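Reading time: 2 minutes

Handout 2: Picking a gripper for harness and board work

Most gripper comparisons you will read are run on blocks. A block has flat sides, it doesn't bend, and it is the same shape each time you put it down. Any two-finger gripper does well on blocks, so the score tells you very little.

The Trenasside exercise uses parts from a motor assembly. Before you believe a catalog number, ask what was held, and for how long. Straight jaws on a smooth round rod touch it along narrow lines. Grip force on the data sheet says little about whether the rod will turn when something pushes on it.

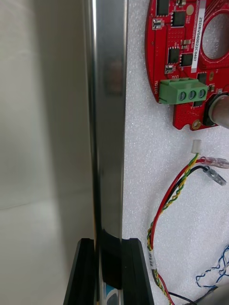
Nzioka objects that this is unfair to simple jaws, and that a change of finger pads would fix most of it for very little money. Maybe. Then test the pads, and report them as a separate gripper.

Wires are worse. Wirkley claims 1,000 cycles without a drop for its parallel jaw, but the write-up never says what a cycle was. A twisted pair can stay in the jaws while its connector swings well away from where the planner thinks it is. Score that as a miss. Note also where you grip: on the sleeve, on the bundle, or on a single loop. 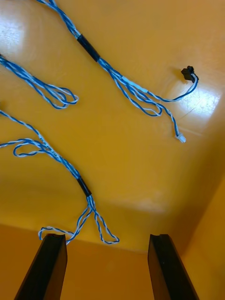
A wrist camera helps with the last inch or so of approach and is poor at telling you what the far end of the cable is doing. Shiny surfaces make it poorer. The Merirley log lists 321 attempts, and nearly 13 percent have no usable wrist view at the moment of closing. I would throw those out before comparing anything, then say in the report that I had.

Two arms bring another problem. If they carry different grippers, you are comparing reach and mounting along with the fingers. 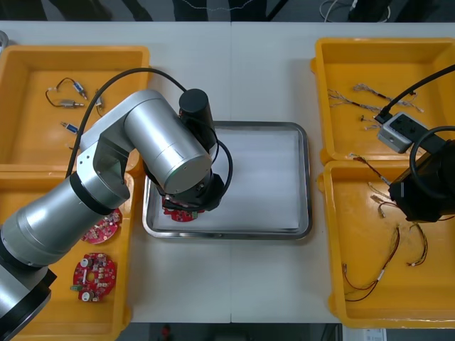
Swap the grippers between arms and run the set again. If the ranking changes, you have measured the arms. Bring both score sheets, including the bad one.

Related handouts
Handout 1: What counts as a grasp
Handout 3: Fixed cameras and blind spots
Handout 4: Reading a force trace

Course questions: ask at the lab desk | Back to top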